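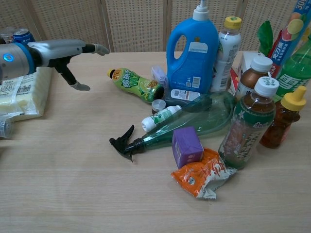
Figure 1. Mixed household goods on a light wood-grain table, with a folding screen behind.

Household Supplies and Storage
Unit 4 handout: Sorting a mixed shop
Tredton Adult Learning, 3 April 2024

Reading before class: the Cerkance storage booklet, section on cleaning products. Bring the shelf plan you drew in February.

1. What we mean by a mixed shop

A mixed shop is one trip that brings home food, drinks, cleaning products and kitchen supplies together. It all gets set down on the nearest flat surface, and that is where most storage mistakes start. In Figure 1 a big blue detergent jug with a pump shares the table with drink bottles, cans, a wrapped package of pale yellow sponges or pads, and a long box of plastic wrap. Each of these goes to a different place in the house.

2. First sort: by use

Make the first sort before you open a single cupboard. We use four groups.

Drinks: bottles, cans, cartons of juice or milk.
Food: anything else you eat or cook with.
Cleaning: detergents, bleach, sprays, sponges, cloths.
Kitchen supplies: wrap, foil, bags, paper goods.

If you can't tell what a bottle holds, read the label. Cap color and bottle shape are poor guides. The tall white bottle with the yellow cap is a good case: go by the text on it, and leave it out of every group until you have read it. The same goes for packages with a barcode sticker over part of the printing.

3. Second sort: by weight and height

Heavy liquids go low. A full jug should never be stored above shoulder height, even in a deep cupboard with a door. In the Prinus kitchen exercise we used a bottom shelf with 339 mm of clear height, and a pump jug would not fit until the shelf above was moved up one peg. Measure with the pump on.

Long boxes of wrap can stand on end if there is something to hold them up — a file rack works well. In a drawer they lie flat with the cutting edge facing the back.

Bottled drinks stay upright. A bottle lying on its side, like the green-and-yellow one with the black cap, can roll when a drawer or door is opened.

4. Keeping cleaning products apart

Cleaning products get their own cupboard, with a child lock if children live in or visit the house. Don't store them over or beside food. Don't move them into drink bottles. New sponges may share the cupboard as long as they stay in their wrapping.

5. Exercise (in pairs)

Use the Ruangrit supply list, which has 12 items. Sort them by use, then by weight and height, and mark each one on your shelf plan. Shelf depth is 800 mm for the walk-in pantry and 153 mm for the door rack. Write down any item that would not fit and where you put it instead — we will go over these at the start of Unit 5.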